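In Praise of the Pump Bottle

June 9, 2019

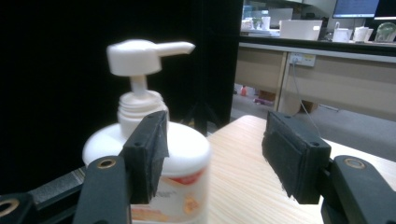 Why keep a pump bottle on the table when a bar of soap does the same job?

Because a pump asks for one hand, and at a table the other hand is nearly always busy. You press, you get a small dose, and whatever you were holding stays held.

I have been a pump person for years and I only get worse. A plain white bottle with a long nozzle strikes me as one of the best things you can buy for very little money. It stands up by itself. It doesn't slide into the sink and go to mush. Visitors know how to use it without asking, and so does a five-year-old, though the five-year-old will use it 30 times in a row and then want to show you the bubbles.

The nozzle matters more than people think! Short stubby ones drop everything down the front of the bottle, and you end up with a slimy ring on the wood. A long one that tips down at the end puts the stuff in your palm, where you wanted it. I had a Nedow bottle with a spout so short that I kept a saucer under it all through July. The saucer was a pretty one, but still.

Then there is the collar. I love a good ribbed collar, the sort you can grip with slippery fingers when it's time for a refill. My Jaltum has a smooth one and I have to take a tea towel to it every single time (and then wash the tea towel). The Sowah next to the back door unscrews with a flick, and I've refilled it so often from the big pouch that the label has gone soft at the corners. I keep meaning to peel it off. Then I remember it's the only way anyone can tell the hand wash from the washing-up liquid.

Which brings me to labels, and here I part company with the tidy-shelf crowd. They decant everything into matching bottles with one small word on the front, and it does look lovely. I tried it. Within a week I had put hand cream on a frying pan. Give me the bright printed label, swooshes and all, facing outwards.

The usual complaint is waste, that last finger of liquid the tube can't reach. Fair enough. Add a splash of water, swirl, and you'll get 3 or so more days out of it. With lotion, take the top off and stand the bottle on its head in a mug overnight. I once weighed what came out of a Nisutura bottle I'd been ready to throw away and it was nearly 200 grams, enough to make me go round the house checking the others.

So put one where you sit and work, as well as by the sink. Mine lives near the corner of the table, nozzle pointing away from the post.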